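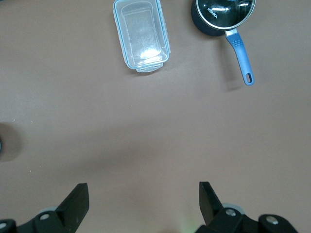

Oct 28, 2022 — workshop kitchen corner

Started sorting the lunch stuff, which I've been promising Sorin I would do all October. The plan is one shelf for cooking, one shelf for storage, and everything else goes home with whoever brought it in.

First two things on the table: the little dark saucepan with the blue handle (the KONKA one, glass lid) and the long clear food box with the snap tab on the end. Both are keepers as far as I'm concerned. The pan is the right size for one person's soup, and it can go on the hook rail by the hole in its handle, so it doesn't need to take up shelf space at all. The lid is the problem. If the pan hangs, the lid has to live somewhere, and a glass lid lying around in a workshop makes me nervous. Dorin wants to stand it on edge behind the cutting boards. I said okay, let's try it for a week.

The box I like a lot. See-through, so you know what's in it before you open it, and it's narrow enough to go in the fridge door side by side with the milk. I want it for the dry stuff though — tea bags, sugar packets, those crackers Nelu keeps buying. Didn't find its lid yet! Looked in the drawer and behind the microwave and came up with 2 lids that don't fit and one that nearly does, which is worse, because you think it's closed and then it pops open on the way to the shelf. Wrote "NO" on that one with marker so I don't try it again.

Measured the rail while I was there. We have 300 mm free between the last hook and the corner, so two more hooks would go in easily. There are spare ones in the Brirero bin, I think, the short kind. Check the screws, the last batch was too soft and I stripped one just looking at it.

Grigore came by and asked if we could keep the big stockpot. Told him yes if he finds a place for it that isn't the floor. He went away to think. Borislav's coffee things I haven't touched and don't plan to, he has his own system and it works for him.

Still to do:
find the box lid (ask Nelu, he took leftovers home last week)
put up the hooks
wipe the bottom shelf before anything goes on it, something sticky back there
labels, the white tape, not the yellow

Left the drawer of odd forks for tomorrow. Sorin has the key to the hook bin.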